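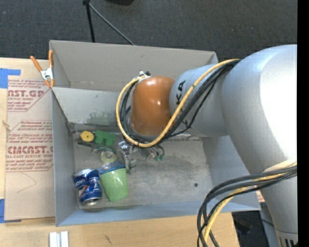 March 2019

Woke before the alarm with the wind going at the bathroom vent again. Made tea, stood at the back door and decided the allotment could wait until ten. The forecast had said dry until mid-afternoon and for once it was right.

I've been putting off writing about the sourdough because I haven't had much to say. Two weeks of flat loaves. On Thursday I changed the flour to the strong white from Dreßler, the mill shop on the Tustau road, and left everything else as it was. Yesterday's dough had more life in it by teatime than any of the others had after a night in the fridge. I baked it this morning while I had the radio on. It rose properly and split along the cut. The crumb is still tight at the bottom, which I put down to shaping. I had two slices with butter and marmalade and wrapped the rest in a tea towel.

Notes for next time: less water, longer in the oven with the lid off, and don't put the dough by the boiler. It gets a skin.

Got to the plot at twenty past ten. The gate is sticking worse than it was and you have to lift it and push at the same time. The bottom third is still too wet to dig. I put the fork in where the leeks were and it came out with a great plate of clay on it, so I left that end alone and worked near the shed.

Jobs done:
Cut back the last of the autumn raspberries to the ground and tied the summer ones in.
Took the netting off the sprouts and pulled up the stalks. Six in all, and hard work, as they had rooted like trees.
Spread one bag of compost on the bed for the early potatoes.
Emptied the water butt that smells.

Jobs not done:
The shed roof. The felt has lifted at the corner and there's a damp patch over the seed tins. I weighted it with a slab in January and the slab is still there, but the water is getting in somewhere else now.
The path.

The rhubarb is up. There are fat red knuckles all over the crown and one leaf already opening. I put the old bucket over half of it to force it and left the other half to come on in the open, and I'll see which I prefer. Last year I forced the lot and it sulked until May.

The seed potatoes are on the spare room windowsill in egg boxes. They are an early called Lumero, which I haven't grown before. The man at the seed swap said they were good for salads and bad for slugs, and I didn't like to ask which way round he meant that. They've made short dark shoots, mostly at the right end. A couple have gone soft and I threw them on the heap. I'd like to plant at the end of the month, though that clay will have to dry out a good deal first.

Ate my sandwich on the upturned crate. A robin came for the crumbs and then for the worms where I'd been forking. The people on the next plot have put up a polytunnel since I was last there. It is very white. I expect it will go green by the summer like everybody else's.

Rain started just after two, earlier than I wanted, and I packed up. On the way home I stopped at the hardware shop for felt nails and they only had the short ones. Bought them anyway. Also a ball of green twine, a light bulb for the landing and a new washing-up bowl, as the old one has had a split in it since Christmas.

Afternoon at the kitchen table with the accounts. I had been dreading it and it took an hour and a half. The car was the bad one this winter – the exhaust and then the two front tyres within a fortnight of each other. Since October the car alone has come to 2,593, counting the insurance, and that is more than I'd have guessed. I wrote it on the front of the folder so that I have to look at it. The gas bill was 98 for the month, down on January. I'm going to turn the hall radiator off altogether and see if I notice.

I thought again about doing without the car. The bus to Tustau is every hour on weekdays and there's none on a Sunday. I could manage the shopping that way and most of the rest of it, but not compost, and not the tip. I went round this last spring as well and ended up in the same place. Perhaps I'll keep a list of every trip for a couple of months and look at it then. Started one on the back of the calendar. Today: allotment, hardware shop, home. I could have walked to the hardware shop.

Two letters in the post. One was from the dentist to say I'm due. The other was the booking form from Vadavico, the guesthouse by the lake where I stayed before, asking if I wanted the same room in May. It's the one at the back with the sloping ceiling and the loud pipes. I liked it in spite of the pipes. The price has gone up a bit but breakfast is still included, and they do proper eggs. After the accounts I wasn't sure. I've filled the form in and left it unposted on the shelf by the clock until Monday.

Went up to change the landing bulb and found it was the wrong fitting. Bayonet, and I need a screw. I've lived here long enough to know that. It can go back with the nails.

Supper was the end of the leek and potato soup, with more of the new bread, toasted. The soup wanted using. I'd frozen too much of it in one tub and it had gone grainy, but it was all right with pepper. Made a start on the library book, a history of canals, slow going so far. The first chapter is nearly all Acts of Parliament. There's a good map folded into the back which somebody has mended with tape.

My back is stiff from the sprout stalks. Hot water bottle, and bed early.

To do tomorrow:
Feed the starter in the morning, not at night.
Ring the dentist.
Look for the long felt nails in the garage before buying any more. There was a jar of them once, behind the paint.
Sow tomatoes on the windowsill, if there's room beside the potatoes. Leeks as well.
Wash the gardening trousers separately – they left grit in everything last time.

It's still raining. The butt I emptied will be filling up again, which is something.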